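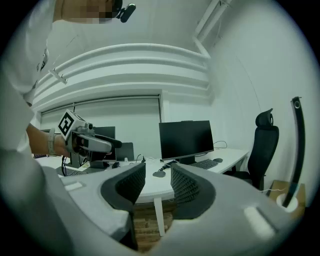
Figure 3. Hand-held grippers at the operator's desk, from the camera on the right unit. The other gripper, with its marker cube on top, is in the operator's hand.

4.2 Setup and upkeep of the gripper pair

All demonstrations in this paper were recorded with one pair of hand-held grippers at the Wongate site. The pair, which we call Hovel, was assembled in February and stayed in service through the whole collection period. We describe its upkeep in some detail because most of the sessions we had to throw out were lost to small hardware faults.

Each unit has its own camera looking out over the jaws. The marker cube carries a square black pattern and gives us the pose of the unit (Figure 3). The cube must not shift relative to the camera module behind it. In the first weeks the cubes were held with two screws and no adhesive, and the left one worked loose twice. Joonas Kallio then added a locating pin and a drop of thread lock to each screw. We saw no further movement after that.

The finger pads are textured and wear fastest near the tips. Pads were inspected at the start of each day and replaced as a set, never singly, so that the two sides closed evenly. A worn pad shows up in the data before it is easy to feel by hand: the measured opening at full closure drifts away from zero. We set the limit for this drift in the checking script and replaced the set whenever it was passed. Over the collection period we used 47 sets.

Camera calibration was repeated after any pad change and after any drop, however light. The operator opens and closes the jaw several times, then moves the unit slowly in front of a printed board for 60 seconds. Milagros Ayala wrote the script that compares the result with the previous one and refuses to start a session if the two disagree. Sohail Bangash and Leonidas Vasilakis ran most of these checks.

Cables were the other main source of trouble. A cable that hangs from the gripper is pulled each time the wrist turns, and after some weeks the connector begins to drop frames. We first treated this as a software problem and lost several days to it. The repair is to cut back the cable, fit a new connector and leave a short loop at the housing so that the pull is taken by the clamp. Spare cables made up this way were kept in the Musdale cabinet with the spare pads.

Of 2304 recorded sessions, 2162 passed all checks and were kept. The rest were dropped, mainly for missing frames, with a smaller share lost to cube movement before the pin was added. Ok-hee Jang reviewed every dropped session and logged the cause. The log uses the same fault names as the one for the Soomro cell, and the two can be read together in Appendix B.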